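Products > End Effectors > Two-Finger Electric > Zinum 100

Zinum 100 two-finger gripper

The Zinum 100 is an electric parallel gripper for small arms, sold with a wrist camera mount and two sets of fingertip pads. It has a full stroke of 92 mm and an adjustable grip force up to 30 N. We have stocked it since November and it now ships with the revised link arms.

Most people who ask us about it are choosing between this model and the Fultitz. We ran both on the same arm in our workshop, using household items: pot handles, lids, mugs and small boxes. Each gripper did 300 picks with the same controller settings. Sipho Mokoena set up the runs and Emlyn Hughes logged them.

The Fultitz closes faster and is the better choice for sorting light parts of one size. The Zinum did better on handles and rims, where the approach angle changes from one pick to the next. Its wedge-shaped tips get under a flat handle without much clearance, and the open fingers stay in view of the wrist camera for the whole approach.

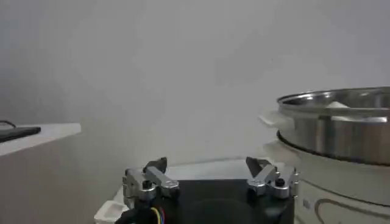

Polished steel was the hardest material for both. Reflections upset the depth reading near the rim of a pot, so we now recommend a short stop before contact and a second reading from there. This adds a little time to each cycle. Matte plastic gave no trouble with either gripper.

Grip force is set in software. Start low and raise it in small steps, especially on thin plastic. The pads are held by screws and can be changed without taking the fingers off the body. Check the screws after the first 100 cycles – ours needed a slight turn on one side.

Cable routing deserves some care. Leave enough slack at the wrist for full rotation and clip the cable to the arm above the last joint. Ottmar Hollmann in our service department can supply a longer cable if your arm needs one.

In the box: gripper, camera mount, two pad sets, cable, hex key, printed setup guide. The camera is sold separately. Controllers from Vasconcelos work with the supplied driver. For other controllers, please ask before ordering.

Demo units can be booked for two weeks. Write to Khrystyna-Mariia Onyshchenko in sales with your arm model and the parts you plan to handle.

Page updated August 2023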